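The Club That Stays After Four O'Clock

At the Nirnine technical school, the lights in the second floor workshop are on until late in the evening. The robotics club has 13 members this year, and most of them had never programmed a machine before September.

Their project for the spring is called Clolier. The task sounds small: the arm must put together a simple piece of furniture in miniature, from white parts, without human help. The students chose it from the list of the Usura contest, where each team receives the same plans and has 500 seconds for one attempt.

"We thought the building would be the hard part," one student told me. "The hard part is to know where everything is."

For this reason the parts carry small black and white markers, which the software reads to calculate position. The club spent most of the winter on this calculation — and on arguing about it.

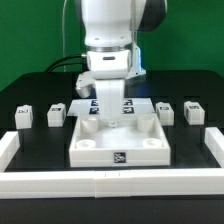

In February the team began to write down every attempt in a paper notebook. When I visited, the last line had the number 424. Next to each number there is a short note, such as "too low" or "good until the turn." The younger members like to read the old pages aloud, and the older ones do not always enjoy it.

The contest gives a prize named Ibrahim for the best written report, and the club wants this one more than the main prize. Their teacher asks for a draft of around 100 pages, with all the mistakes included. The students are now at chapter three, and they still do not agree who will write about the gripper.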